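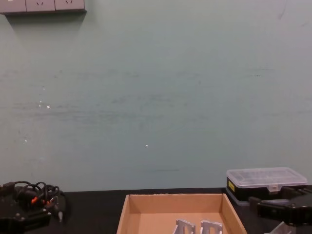

I have worked in small parts kitting at Bevley for 10 years, and for most of that time automation was something that happened at the other end of the building. The big palletizer got its own fence and its own flashing lights, and we got new label printers. So when the pair of arms came to our corner in July, I didn't know what to expect, and I've been wanting to write about it ever since. The first thing I noticed was how ordinary the work on the table still looked. Metal brackets standing in a shallow cardboard tray, the compartment box with the clear lid pushed back near the wall, the same things my hands have been going between for years. The parts hadn't changed at all. Who picks them up has changed, and that turned out to be a much bigger subject than I thought!

For anyone outside the trade, kitting is putting the right pieces into the right container so that the person assembling the thing never has to go looking. Our biggest customer is Sullell, who make shelving frames for repair shops, and a full Sullell kit has 134 pieces in it. Most of those are dull, and some of them are sneaky. There are two brackets in it with cut-outs so alike that I used to hold them up to each other every single time, and I still got it wrong now and then, usually in the last hour before going home.

The arms are good at the dull part. They don't get bored at three in the afternoon, and they don't start chatting halfway through a count (I do, everyone who has worked next to me will confirm it). What they are bad at surprised me. Anything that has been dumped in a pile and hooked itself together is trouble. A bracket leaning on another bracket is a small puzzle to me and a large one to a gripper. So a lot of my job is now presenting the parts well - how they stand, how far apart, which way the flat side faces. I lay them out, I watch a few cycles, I change something, I watch again. It's fussy and I love it.

I never had any training in this. We got two mornings with the people from Ferklow, who did the installation, and they were patient and drew a lot of diagrams, but most of what I know now I picked up by standing there. Don't put shiny parts right under the lamp. Don't assume that a tray from a new batch is the same as the last one, even if the code on the outside says so. Fold the flaps fully out or trim them. And write it down, all of it, with the time of day, or you will be having the same argument with yourself next month.

The writing down has been the nicest surprise for me. We keep a binder at the station, a real paper one, and everybody on the shift puts things in it. Before, what each of us knew about the parts stayed in our fingers. If you were off sick, it was off sick with you. Now there are pages on how a thing should sit before it's picked, with little pencil drawings, and some of the best ones are by people who hadn't said two words in a team meeting before. One page is only about screws that roll. It's a great page.

I don't want to make it sound as if everything is settled. The mood before the arms came was not good. People did the math on their own jobs, quietly, and I did too. Our crew is the same size today as it was in the spring, and I can't tell you what it will be next year. I do wish we had been told more, and earlier. We heard about the whole project from a delivery driver, and management at Bevley have heard from me about that more than once. If you run a place like ours and you're planning something similar, talk to the people at the tables before you talk to the supplier. They know which parts tangle.

There's also a loss in it, a small one. I was fast, and I was proud of being fast. I could build a Baloch kit (that's our short one, hinges and end plates) while holding a conversation, and nobody cares much about that speed anymore. It took me some weeks to stop racing the machine in my head. My wrists are happier, I'll say that. I used to wear a brace on the right one through most of the winter, and it's been in the drawer since we changed over.

What I get to do now is figure things out. Last month we moved the Sullell brackets from lying flat to standing on edge, which was an idea from the evening crew, and I spent most of a shift nudging the spacing and comparing notes in the binder. I came home and explained bracket spacing over dinner with two forks and a napkin ring - my family was very kind about it.

Next up are the long hinges for the Baloch kit, which flop open whenever you lift them by the wrong end. I have 10 pages of notes on them already and a few ideas I want to try, mostly to do with elastic bands. If you work with hinges and have a trick for keeping them shut, please leave it in the comments!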